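Speaker notes: Early Number Materials in the Lending Collection
Nalildale Family Learning Service, staff and partner meeting, 18 Apr 2026
Presenter: Sigrún Bech

Opening. Thank the partners for attending and acknowledge Ailsa Imrie, who prepared the loan figures. The collection now holds 500 items across the Nalildale and Trellik sites. Today's remarks are limited to the number puzzles, which were borrowed 29 times between December and the end of last month.

Explain what the materials are for. Many children can recite numbers in order before they can say how many objects are in front of them. A matching set puts the printed numeral and the group of objects side by side, so that the child must connect the two. Pause here and allow the audience to look at the tiles before continuing.

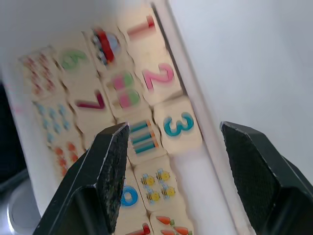

Numeral tiles and counting tiles from the matching set.

Points to make on the tiles. The picture for two shows two wrapped shapes, and the child can touch each one while counting. Larger quantities are harder, and families should be told that a child who manages the low numbers and stalls at 6 or 7 is making ordinary progress. Staff at Trellik have asked whether the sets should be divided by age. The current recommendation is to keep each set whole and to let the adult decide how many tiles to bring out.

Move to the suggested routine. The adult lays out the board, removes a few numerals, and invites the child to say what is missing before any tile is returned. Allow a full minute for questions at this point, as the Reuter branch has requested guidance on timing. 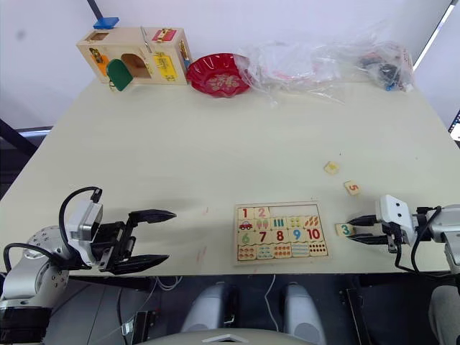
Returning tiles in number order is the step we ask families to practice first. It gives the child a starting point and a clear next move. With 1 and 2 already in the top row and the places for 3, 4 and 5 open, the child has only to find what follows two. Adults should wait before helping, and should name the number aloud once the tile has been placed.

Returns and care. Sets are to be checked against the inventory card before they are shelved. Missing tiles should be reported to the Viline office within seven days. Wipe with a barely damp cloth; do not soak.

Close by inviting site leads to collect the revised loan sheets from Ailsa Imrie.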